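Drinks and Snacks in the Kids' Bedrooms: Your Questions
April – by Erlinda Lumanlan

Questions that families staying at Holtia send us before they arrive. The house has 7 bedrooms, and the rules are the same in all of them.
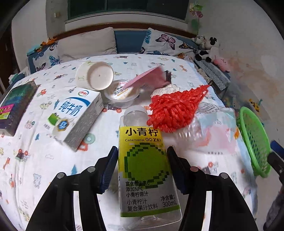
Can the children have drinks in bed?
Yes, if the drink has a cap that screws or snaps shut. Small juice bottles are fine. Open cups stay in the kitchen.

What about milk cartons?
An unopened carton can go anywhere. Once it's open, please keep it upright on the nightstand or take it back to the fridge. Cartons don't close again well, and milk is harder to get out of a mattress than juice.

What is calamansi juice?
Calamansi is a small, sour citrus fruit, a bit like a lime crossed with a mandarin. I grew up with it and I like to have some in the house. The 300 mL bottles have Chinese labels, with "Calamansi" in English letters and a green lime on the front. Children who don't like sour drinks may want water instead.

Someone spilled on the printed sheets. What now?
Strip the bed right away and rinse the spot in cold water. The white sheets with the cartoon animals and vehicles can be washed at 60 degrees Celsius – no bleach, it dulls the prints. Spare sheets are in the hall closet, top shelf.

Will I be charged for a stain?
No. We only charge if the mattress itself has to be replaced, and that has happened once, in the Chisholm room.

Where do empties go?
Plastic bottles go in the blue bin by the back door. Rinse cartons and flatten them first. Paper tubs go in the regular trash if there's food stuck to them.

Is there a fridge upstairs?
A small one, on the landing. It gets switched off between stays, so give it a few hours before you put milk in it.

Do you stock drinks before we arrive?
Only if you ask at least 96 hours ahead. Tell us about allergies in the same message.

Related
Bedding and towels at Holtia
Getting here from Hullalura
Laundry room hours
The Flarkuven cottage: what's included

Contact: Erlinda Lumanlan, ext. 531 | © Holtia | Back to top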